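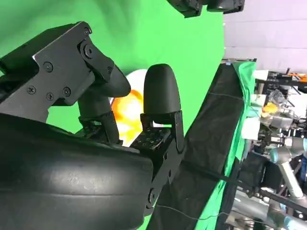 Gordon Bélanger reckons a table isn't laid until there's something daft in the middle of it, and I've come round to his way of thinking. He said it at my very first open evening, over a bowl of soup, and it ended up being more or less the reason Pomby exists!

So, hello. I'm the one who runs the place. Pomby is a small table-dressing school and hire shop, up the stairs above the old Stusell bakery, and we've been going for nine years now. We teach people to set a table they'd like to sit down at – plates, cloths, candles, bits from the garden, all of it – and we lend out the things to do it with if your own cupboards are looking a bit thin.

I started with 18 plates from my aunt and a green cloth I'd bought for something else entirely. The green stayed. I can't tell you how many people arrive convinced they need white linen and go home wanting green (it's kind to pale china, and orange looks marvellous on it).
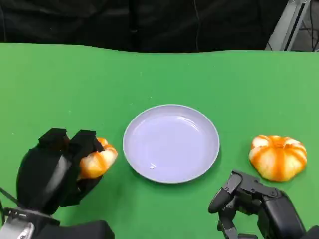 Pumpkins are what we're asked for most, the little orange and cream ones with the deep ribs. One each side of a plain pale plate and you've got a place setting that'll do for a birthday, a harvest supper or a wet evening with beans on toast. I do tell people to go easy, mind. Two is plenty with a round plate, and you still need somewhere to put your glass.

Our classes are small, four people at a time, and they last a whole morning with a proper tea break. In May we move on to flowers and the pumpkins go back in their boxes, which always makes me a bit sad.

Hire is simple. You tell me what you're after, I put it in a crate, you bring it back. We've got 70 crates on the shelves at the moment, most of them labelled. The Petrenko sets (the heavier dinner plates) need booking well ahead, and the Desero bowls go out in pairs only. Please don't put those through the dishwasher.

If you'd like to come and have a nose round first, just ring the bottom bell and give me a minute to get down the stairs.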